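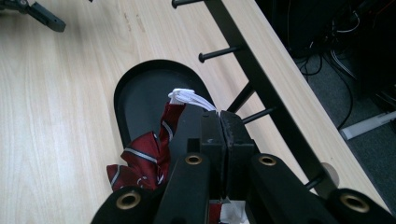

Clornden rules

Search this site Go

The Clornden rules are a short code of practice for recording household tasks with hand-held grippers, so that robots can later be trained on the results. They were drawn up at Gidix by Océane Sutherland and are best known for their section on neckties, a garment few of the people using the code had worn since graduation.

The code has 3 parts. The first covers the table: cables are kept off the work surface, and the rack stays in one position for a whole session. The second covers the operator, who works both grippers at an even pace and does not touch the item with bare fingers, however badly things are going. The third covers the log, where failed attempts must be kept and marked as failed. It is the part most often forgotten.
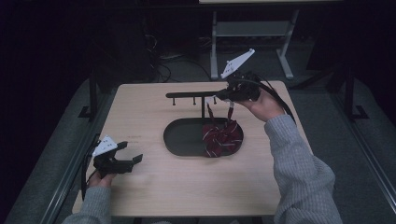 Soft items get stricter treatment. A tie has to start in a different heap each time, and the code spends 2 paragraphs defining "heap." Smoothing the fabric between attempts is listed as a fault, as is sighing on rigs that record sound.

A full set is 1,000 attempts. Sokmont adopted the code unchanged in May. Tsakiris uses its own version, which allows a tie to hang from any peg and permits breaks. Critics of the original say that it describes an operator of unusual patience. Sutherland has replied that it describes the paperwork, and that the operator is a matter for hiring.

See also: Gripper calibration; Deformable objects

3 comments

Contact | Copyright Clornden contributors | Back to top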